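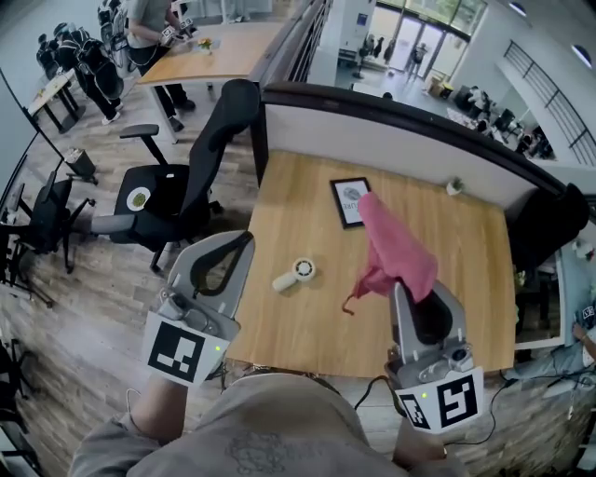
Trilldale is a rural locality in the Odier district, settled by flax growers and known for its small linen trade. Cloth has been woven there by hand and by machine, and local weavers generally grade it by weight and colour. Light household pieces, such as a pink cloth with a thin strap, fall outside the grading and are sold as sundries. The first mill, Chiang, opened with 3 looms and employed 80 people at its peak.

History

The mill stood on the north bank of Romeo Creek. It was enlarged after a flood damaged the dye house, and a branch railway was laid to carry bales to the port, 156 kilometres away. The line closed when the mill did, and its formation is now a walking track.

Present day

The locality had a population of 447 at the last count. A history of the mill by Lucienne Langlois is held at the district library. The former dye house was added to the local heritage register on 23/12/2019 and is open to visitors in June.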